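# Moving the grasp filter out of the planner

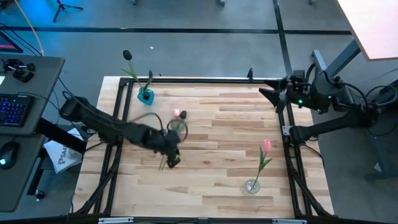

Hanne Suominen wrote under my last post that a planner has no business knowing what a vase is, and that if mine does, the bug is already in the design. I spent most of June finding out how right she was.

For anyone who skipped that post: the flower task uses two arms on one table, a few glass vases and some tulips. The stack has three parts. Lema does perception and publishes object poses. Waltar does motion planning for both arms. Flarkberg is the thin layer between them that decides which arm does what, and in which order.

The trouble was clear glass. The depth camera sees through it, so Lema gets a few points on the rim, a few on the base, and a lot of table in between. The pose estimate for a clear vase jumps between two or three answers from one update to the next. The teal one is much better. It has color and facets, and the fit settles quickly.

When the pose jumped, Waltar replanned. It would be halfway through a good approach, get a new target 2 cm to the side, drop the path and start over. I patched that inside the planner with a special case: if the object class was "vase" and the material was "clear", ignore small changes. It worked for a week. Then I added stems to the collision model, and the special case started ignoring those too, because they were attached to the vase as children.

So I took it all out. The new arrangement goes like this:

- Lema keeps a short history for each object and publishes a pose with a spread, so a bad fit looks like a bad fit.
- Flarkberg reads the spread and decides if the object is ready to be grasped. If it isn't, the arm waits at its standoff pose.
- Waltar gets a target and a tolerance. It replans only when the target moves outside the tolerance.

The class names are gone from the planner. The diff removed 135 lines and added 69, most of them tests.

Stems are still awkward. I model each one as a chain of short capsules from the rim up to the bloom, and that's fine while the vase is standing. Once it's in the gripper, the leaves swing and the capsules are wrong. For now I inflate the carried object while the arm is moving and shrink it again once it stops. It makes the planner overly careful about the second arm, which ends up waiting in its corner more than I'd like. Jouko Toivonen suggested tying the inflation to wrist acceleration. I have a branch for that, but it doesn't pass the replay tests yet.

Speaking of replay, that's the change I should have made first. Every run now writes out the raw poses, the filtered poses and each replan with its reason code. I can feed a log back through Flarkberg without touching the arms. I have 37 logs in the set so far, and I run all of them before merging anything. Two of the old failures were simple clock problems — the left arm's joint states were stamped late, so the collision check compared the arm with where the object had been a moment earlier.

Next up is the handover between arms. Flarkberg locks the whole table while one arm is carrying something, and that's far too coarse. I want to split it into regions and lock only the ones the path goes through. I'll push the region code to the Flamasstead repo once the naming is cleaned up. The config format will change, so if you're running your own copy, hold on to your old files.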